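A Place for Small Things

When the Kamley Institute for Domestic Studies opened its household collection to the public in October, visitors expected grand sideboards and fitted kitchens. The objects that have drawn the longest attention are far humbler. Among the 287 pieces in the first catalogue, the divided tray appears again and again, in oak, tin, wicker and moulded plastic.

Shona Haldane, keeper of the collection, traces its popularity to the growth of small purchases. A household of modest means once owned few buttons, keys or stamps. As such goods became cheap, they required somewhere to go, and the drawer alone proved unequal to the task. Makers in Driltach were turning out 3000 trays a year at the height of the trade, most of them sold through the ironmonger and the stationer.

The principle has changed very little. A shallow box is fitted with partitions, the top is left open, and the owner decides what belongs in each division. The Institute encourages visitors to its practical sessions to begin with very few items and to leave several compartments free.
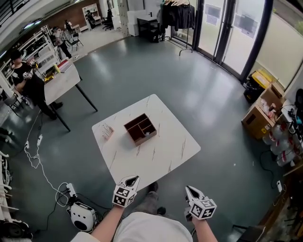 A dark brown wooden tray with divided compartments, on a white table with faint grey veining.

Temitope Akinola, who leads the sessions, advises that a tray be given a permanent position before it is filled. A tray that moves from hall to kitchen and back again soon collects the contents of both. She also recommends that small boxes be kept beside the tray and not stacked within it, so that the divisions remain open to the hand.

The choice of timber is a matter of some debate. Bernd Ruppert, whose workshop at Rathjen has repaired 80 trays for the collection, favours darker woods for daily use, on the grounds that they conceal ink and handling. Pale woods, in his view, are better suited to the linen cupboard. Loose partitions are the most common fault he encounters, and he re-glues them only after the old adhesive has been fully removed.

The second part of the catalogue, covering sewing boxes and cutlery trays, is in preparation.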